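교구나눔 메일링리스트 > 보관함 > 수 놀이
검색어를 입력하세요 전체 글 제목만

Re: 숫자 짝맞추기 퍼즐, 공동구매할까요?
26/07/2018

공동구매 얘기에 찬물 끼얹는 것 같지만, 저는 아직 설득이 안 됩니다.

> Talance 쪽 원목 숫자 퍼즐을 써 봤는데 숫자 조각과 그림 조각이
> 맞물려서 아이가 혼자서도 답을 확인할 수 있어요. 200세트 이상이면
> Dunex에서 단가를 낮춰 준다고 합니다. 수 개념은 이걸로 끝이에요.

"이걸로 끝"이라는 말부터 걸립니다. 가장자리가 맞물리면 아이는 개수를 세지 않고 모양만 맞춰도 됩니다. Hilwood 모임에서 비슷한 퍼즐을 써 봤을 때도 그림은 보지도 않고 이리저리 끼워 보는 아이가 많았습니다. 들어갔으니 맞았다는 식이죠. 그걸 셈이라고 부를 수 있을까요?

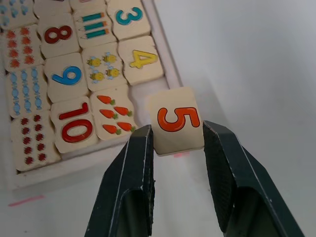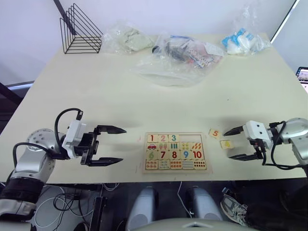 둘 다 나무 숫자 퍼즐이고, 판에 빈칸이 남아 있습니다.

그림도 따져 봐야 합니다. 3에 연필 셋, 4에 벌 넷은 괜찮습니다. 벌은 두 마리씩 두 줄이라 한눈에 들어오고요. 하지만 수가 커지면 네 살 아이가 조각 하나에 모인 그림을 손가락으로 짚어 가며 세기가 쉽지 않습니다. 결국 옆에서 어른이 같이 세어 줘야 하는데, 그럴 거면 단추 한 통으로도 됩니다.

보관도 문제입니다. 조각 하나만 없어져도 그 숫자는 짝이 없어집니다. 낱개 조각을 따로 파는지 Dunex에 물어보셨나요? Achterberg 제품은 지난 10월에 문의하고도 답을 못 받아서 마분지로 5를 만들어 썼습니다. 두께가 안 맞아 자꾸 빠졌습니다.

그래도 사자는 분이 많으면 우선 3세트만 사서 돌려 써 보시죠. 조각을 섞어 놓고 숫자 쪽은 엎어 둔 채 그림만 보고 몇 개인지 말하게 해 보세요. 거기서 차이가 보이면 저도 돈을 내겠습니다. 모서리 칠이 얼마나 버티는지도 적어 주시고요.

단가표 받으신 분은 배송비가 들어간 금액인지도 알려 주세요.

분류: 원목교구 | 수·셈 | 공동구매 의견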